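The Line Item

The budget was due Monday, and the number at the bottom was too big by 381 dollars.

She had gone through it twice before lunch. The arm was already paid for, out of last year's money, and so was the table it was bolted to. What was left was everything else: a second set of fingers, a spare wrist camera, cables, printed marker squares, and the service plan from Sandberg. The service plan was the problem. Sandberg wanted 500 dollars a year for it and would not sell it by the month.

"Drop the camera," her boss said over the phone from Mosau. "You have one. It works."

"It works today."

"Then drop the plan."

She said she would think about it. She hung up and wrote CAMERA and PLAN on the back of an envelope and drew a line between them.

The shop in Mikthorpe was quiet on a Saturday. The heat was set low and she kept her coat on. On the wall calendar somebody had already circled a week in June, when the people from Flarkow were coming to see whether the arm could put their parts on a shelf and take them off again. If they liked it, there would be money for two more arms. If they didn't, there would be a long talk about the first one.

She started a run, mostly to have something moving in the room. The arm went out over the white blocks and she pulled her chair up to the monitor to watch what it saw.

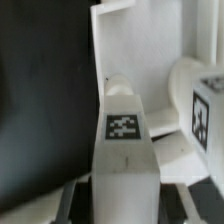
The fingers were what bothered her. They were the ones that had come in the box, and she had been putting off new ones since the fall. A replacement pair from Sandberg was 200 dollars. She had a quote from a man across the river who would print them for a lot less, but he wanted a drawing, and she did not have a drawing. She had a pair of calipers and a free afternoon.

She added it up again with the printed fingers in place of the Sandberg ones. That took care of part of it. She took out the second box of cables. She took out the padded case, which she had only put in so there would be something to take out. Now she was over by the price of a decent dinner — a dinner for one.

She called Mosau back.

"I can keep both," she said. "The camera and the plan. I have to make the fingers myself."

"Can you do that?"

"I can draw them. Somebody else makes them."

"And if they break in front of Flarkow?"

"I'll have him print 2 sets."

There was a pause on the line, and the sound of a drawer.

"You're still over," her boss said.

"A little."

"Find it."

She stopped the arm and sent it back to its rest position. Then she got the calipers out of the drawer, turned over the envelope, and began to measure.

At the top of the sheet she typed Saturday, January 27, 2018, and under it, Revised.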